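Trestley
2023-03-03

A thread on the bag drawer, thin plastic film, and why the kerbside lorry will not take it. I have spent the winter sorting out soft plastics for our street and kept notes. They may save someone an afternoon.

1/ Start with the word "film". It covers carrier bags, bread bags, bin liners, the wrap on toilet rolls and the sleeve on a magazine. Most of it is polyethylene, in one of two grades. The stretchy, slightly waxy sort is low density. The thin sort that rustles is high density.

2/ You can tell them apart by hand. Pull a corner slowly. Low density stretches and goes cloudy before it gives. High density resists, then tears in a fairly straight line. Neither test tells you anything about what has been added to it.

3/ The sorting hall at Skineck was built for bottles, tins and card. Film does two things in a hall like that: it travels with the paper, being flat and light, and it winds itself round the shafts of the screens. The screens then have to be stopped and cut clear with knives.

4/ The Skineck newsletter gave last year's stoppages for film as 686 hours across all lines. That is the figure I quote when someone tells me one bag can't hurt.

5/ Bags inside bags are worse than loose ones. The optical sorter reads the outer surface only. A clear bag full of mixed bags is recorded as clear film, and whatever is in the middle goes along with it.
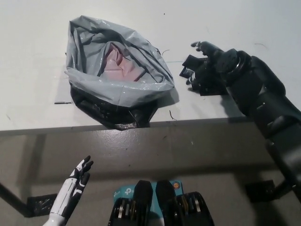

Grey outside, pink inside, black underneath. Separate before dropping off.

6/ Colour matters more than people expect. Clear film can be made into clear film again, or tinted. Mixed colours come out a murky green-brown and go into things like fence posts and bin liners. The price per tonne drops accordingly.

7/ Black is its own problem. The usual black pigment is carbon, which absorbs the near-infrared light the sorters use. The machine gets very little back and treats the item as belt. Some makers have moved to other pigments. You can't tell which by looking.

8/ So, for the drop-off point behind the Uvus shop: empty every bag, shake it out, remove paper labels and till receipts. Flatten. Do not knot. A knot traps air and grit and the baler dislikes both.

9/ The Uvus cage takes 3 streams: clear, coloured, black. The signs are small and mounted too high. I have asked for larger ones. The reply was that signs are reviewed in May.

10/ What it does not take: crisp packets (metallised), anything labelled compostable, net bags from oranges, cling film. Cling film is sometimes PVC and a small amount of it will spoil a bale.

11/ On compostable bags. They look and feel much like ordinary film and have a different chemistry. Put them with food waste if your council accepts them — ours does, but only the ones with the seedling mark.

12/ Degradable is another category again. Those are ordinary polyethylene with an additive that makes them go brittle. They belong in general waste, as the additive carries over into whatever is made next.

13/ Weights, for those who asked. The street's first collection came to 896 grams after sorting, from 2 weeks of saving. It filled a surprising amount of car boot. Film is mostly air until it is pressed.

14/ If you want to read further, the Ó Súilleabháin report on household film is the clearest I have found. Skip the introduction and go to the section on contamination. The tables at the back are in kilograms per household per year.

15/ Correction to 8/: greasy bags should be wiped, then left to dry open. Damp film goes mouldy in the bale. If it won't wipe clean, it goes in the ordinary bin.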